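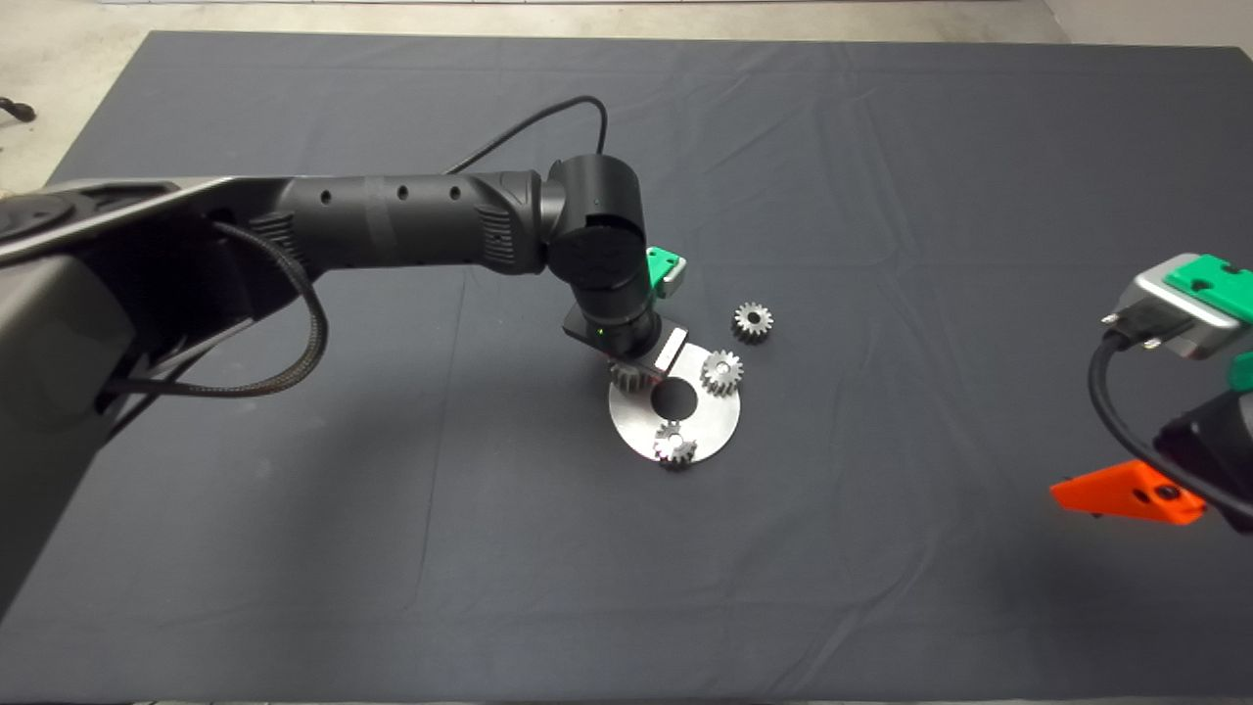
The gear assembly workshop at the Bretitz hall will run again after the holidays, with more places and a longer session, organizers said on 23 December 2015.

The workshop opened in November as a trial. It teaches people with no shop experience how to put together a simple gear set: spur gears, a round metal base plate, and the small parts that hold one to the other. The trial had 30 places. The new round will have 60, split over several evenings so that no group gets too large for the tables.

Zinash Lencho, who set up the course and teaches most of it, said the trial filled up in two days and that the waiting list had 34 names on it when she closed it.

"We had people who fix clocks and people who had never held a gear," Lencho said. "They all start with the same plate and the same few parts."

The course is built around one kit, supplied by Rarko, a parts shop on the same street. Each kit holds a base plate, a set of metal gears in different sizes, pins, spacers and a printed sheet. The shop has put together 1,210 gears for the new round, counting spares. Lencho said spares were the main lesson of the trial. Gears were dropped, mixed between kits, and in a few cases went home in coat pockets. Most of those came back.

The first hour is spent on sorting. Students lay out the gears by size, count teeth and check them against the sheet. They also look for burrs on the edges and for nicks in the teeth, which can make a gear catch as it turns. Anything damaged goes in a tray and is swapped for a good one before assembly begins.

After that the plate comes out. Students learn to set it down flat, put the pins in first, and lower each gear straight down onto its pin. A gear that goes on at an angle tends to jam partway, and pushing harder only makes it worse. Lencho tells students to lift it off and start over. When two gears meet, the second one usually needs a slight turn before its teeth drop between the teeth of the first.

The last part of the evening is for testing. Each set is turned by hand, slowly, in both directions. If it feels tight at one point in the turn, the student takes off the last gear and tries again from there. Sets that turn freely are signed off and taken apart for the next group.

The work tables are covered with plain dark cloth, and that will stay the same. Bare tabletops were tried on the first evening and dropped after it. Small parts rolled off, and the plates slid when anyone pressed on them. The cloth keeps a plate where it is put, and a bright metal part is easy to find against it. Lencho asked students to smooth the cloth before laying out their kits, as a gear can sit crooked on a fold and a small pin can get lost in one.

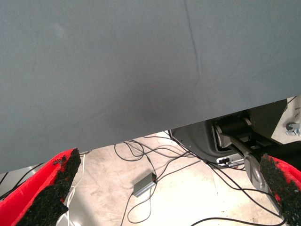

The cloths should also be left hanging over the table edge and not tucked under. Students in the trial sometimes tucked them to get more leg room, and the cloth then pulled toward them as they worked. A few new cloths have been bought to replace ones with oil marks. The rest have been washed and will be used again.

Dropped parts are still a problem. The floor in the hall is pale concrete, and a silver gear on it is harder to see than one on the table. Lencho has asked for a magnet on a stick for each table, although it will not pick up the brass spacers. Bags and coats are to be left on the hooks by the door. Students should also watch their step around any cables on the floor and ask before moving one.

The hall will make two other changes. The desk lamps used in the trial threw glare off the plates, so the tables will now be lit from overhead only. The tables will also be set farther apart, which means the storage shelves have to go to the back room. Leone, the moving company that handles furniture for the hall, will do that work before the first session.

A second course is planned for people who have finished the first. It will use the same base plate but will add a hand crank and a larger train of gears, and students will work out the gear ratios themselves before they build. The plan for that course came from Pirnedance, a model makers' club whose members helped at several of the November evenings. The club will bring some of its own models for students to take apart and study. Dates have not been set.

Lencho said she would like students to keep notes in both courses. In the trial, several people got a set running well, took it apart, and could not get it to turn as smoothly the second time. A short list of which gear went on which pin would have saved them most of an hour.

"Write it down before you take it apart," she said. "I still forget to do it myself."

No tools are needed for the first course. Students should wear short or close-fitting sleeves, and those who use reading glasses should bring them. The smallest gears have fine teeth, and counting them by eye is slow work. There are a few magnifiers to share, but not one for every seat.

People on the waiting list from the trial will be offered places first and have been sent a letter with the choice of evenings. They should return the slip at the bottom, even if they no longer want the place. Any places left after that will be open to everyone. Sign-up is at the front desk of the hall or at the Rarko counter during shop hours. The hall is closed over the holidays, and slips put through the door in that time will be handled in the order they are found in the box.

Students who still have gears from the November sessions can return them at either place. The two largest sizes are the ones most needed.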